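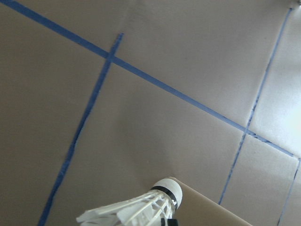 Blue tape lines on a flat surface, with a shuttlecock.

How to Tape Out a Target Grid for Shuttlecock Games

By Oluwaseun Yusuf

A roll of painter's tape and a couple of shuttlecocks will get you through a lot of rainy afternoons. I started taping out grids when the Brollton gym cut our court time to one evening a week and the younger players needed something to do indoors. The layout takes 40 minutes the first time and a good deal less after that. You can put it on a floor, a big table or a sheet of board.

What you need

Painter's tape, one roll, blue or any color that stands out
Brown paper or board to cover the area
A tape measure or a long straight stick
A pencil
Shuttlecocks, feather or plastic
A cardboard tube or a tall plastic cup

Don't use packing tape or duct tape. Both tear paper when you lift them, and duct tape leaves glue on a varnished floor.

Step 1: Cover and clean the surface

Wipe down the floor or table and let it dry. Roll out the paper with the curl facing down and leave it flat overnight if you can. If it comes in narrow sheets, butt the edges together and tape the seams from underneath. A seam on top looks like a game line and people will argue over it.

Smooth the paper from the middle outward. Board is easier, but it has to be stored somewhere, and mine lives behind the couch.

Step 2: Mark before you tape

Put a pencil dot at both ends of every line. Measure from the same edge each time. If you measure one end from the wall and the other from the paper, the line will wander.

For a small grid, three lines one way and two the other way is plenty. Squares the width of a dinner plate are hard to hit, so make them wider for beginners. They don't all need to be the same size. We make the far ones smaller and score them higher.

Step 3: Lay the long lines first

Stick one end down, pull off enough tape to reach the other dot, and hold it just above the surface. Sight along it, lower it, and press from the center out. Don't stretch it. Stretched tape shrinks back over the next hour or so and the ends come up.

Run your thumb or an old library card along the whole strip. Pay attention to the edges. Tape that has been walked on or slid over goes ragged along the sides, and a strip in that state is hard to read under a bright lamp. Pull it up and lay a fresh one. Patching over a worn strip leaves a ridge.

Step 4: Lay the cross lines

Run the second set right over the first. Where two strips cross, press down hard at the corners of the overlap with a fingernail. The doubled tape looks a little darker there, and we use those spots as bonus points: a cork that stops on a crossing scores 10.

A grid doesn't have to be square to the walls. Slanted lines give odd-shaped regions, and the kids like those better. 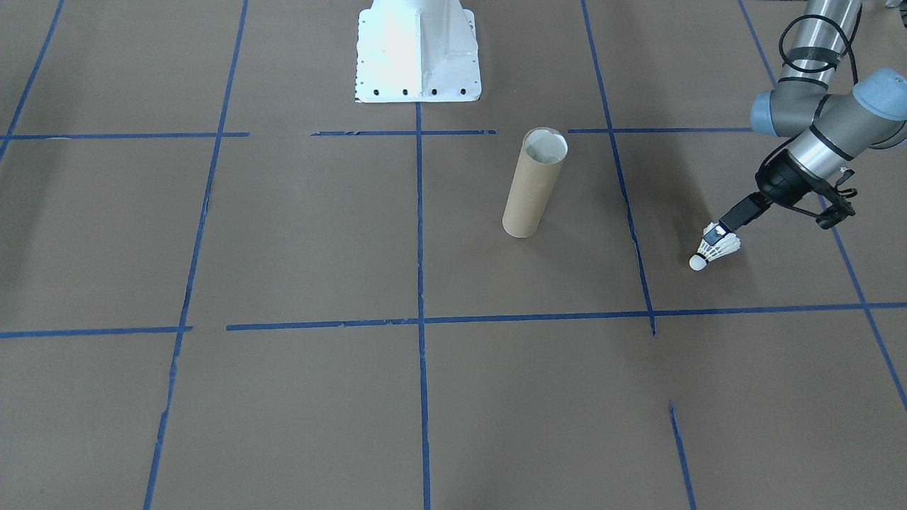 Once the grid is down you can add a target. Anything light that stands up on its own will do, as long as it falls over without breaking. A plain cardboard tube on its end, set inside one of the squares and clear of the tape lines, is the one I'd start with. Keep it off the tape, where the extra thickness can make it lean. If it tips too easily, drop a few coins inside.

Step 5: Drop or toss

For very young players, begin with drops. Hold the shuttlecock by the feather skirt, cork down, low over the square, and let go. It will bounce a little and roll in a curve, so the square it lands in and the square it stops in may be different. Decide early which one counts. We count where the cork stops.

For tosses, stand two long steps back and throw underhand. Pinch the skirt gently near the top - a hard squeeze bends the feathers and the flight goes bad.

Scoring

Near squares are worth 1 point, middle squares 2 and far squares 5. Knocking over the tube is worth 5. Everybody gets six throws a round. A shuttlecock touching a line takes the lower score. Our Tuesday group keeps a running total for the whole season, and the record stands at 766.

Taking it up

Peel the tape back slowly at a low angle, low enough that it nearly folds over itself. On paper, go slower still. Don't leave it down for more than a week, especially in a sunny room. If any glue stays on the floor, a cloth with warm water and dish soap gets it off.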